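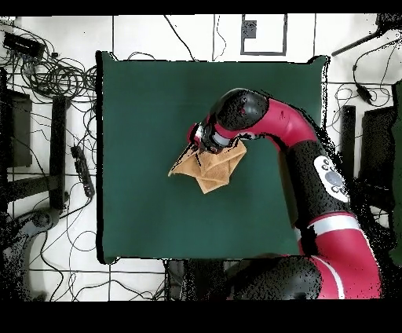 Do towels really need a folding method?

A reader from Nonley wrote in after our April issue to ask why we had left out the Zwahlen fold, the one where you lay the towel on a flat cloth, bring the sides to the middle and then turn it in thirds. The booklet that goes with it promises a linen cupboard with 30 per cent more room. I have my doubts, but I bought the booklet (9 euros, and it is mostly margins) and gave it a fortnight.

First, the good part. Folding on a mat on the floor is easier than folding against your chest, particularly with bath sheets. A plain dark cloth shows up the edges of a pale towel and you can see at once if one corner has wandered off. Any old tablecloth will do. The booklet would like you to buy the Grikunach folding square, which costs 70 euros and is, as far as I can tell, a tablecloth.

Now the rest. The thirds only come out even if the towel is still the shape it was in the shop. Mine have shrunk along the woven band, as most towels do after a few years, so one end is narrower than the other and the final packet leans. Smaller hand towels fared better. Flannels I gave up on after the second evening, as they end up the size of a bar of soap and spring open when the cupboard door shuts.

As for the extra room, I measured my shelf before and after. The same pile went in, a little lower and a good deal deeper, and I had to move the pillowcases to make way for it. Perhaps it works in a deeper cupboard.

Jelle Declercq, who edits these pages, folds hers in half, in half again, and over once more, and has asked me to mention that it takes no booklet at all. I have gone back to doing the same, though I have kept the cloth on the floor.

If you swear by the Zwahlen fold, write and tell me what I did wrong. Please say how old your towels are. Replies to the Dralotar household desk, usual address.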